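Stomari club talk, speaker notes, May 2024

Slide 1. Hi, thanks for having us. Say names: Katherine Taipe, Octavio Chambi, me (Nelly). Liam Lenihan couldnt make it, he did most of the gripper code. 20 min total, leave 4 for questions. DON'T read the slides.

Slide 2. Why a sorting project. Started in October, nobody in the club had touched an arm. Wanted a task we could explain to parents in one breath: pick up thing, put thing where it goes. Sounds easy. Pause for laugh, move on if none.

Slide 3. How we split up. Katherine = motion. Octavio = logging, labels. Me = objects + schedule. Mr. Nutsugah signed off on every speed change, mention him, he's in the back row.

Slide 4. Numbers. 459 tries logged, nearly all after winter break. Soft stuff vs. hard stuff. Flat pieces the worst, fingers have to come down really close to the table and we were scared of hitting it. Octavio tells the e-stop story HERE not later. Keep it short pls.

Slide 5. Objects. Plush, foam cubes, bowl, flat green piece. Mixed on purpose, diffrent shapes and squishiness. White tabletop, black curtain behind.

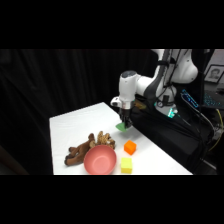
Slide 6. What we'd change. Label while you run, don't save it for the weekend. Write down where things start on the table. Agree on what counts as a drop, we had 2 definitions for a month and had to redo a bunch.

Slide 7. Next year: new members take over motion, Katherine graduates. Sign-up sheet by the door. Thank Bomau for the room. Questions, Octavio takes the hard ones.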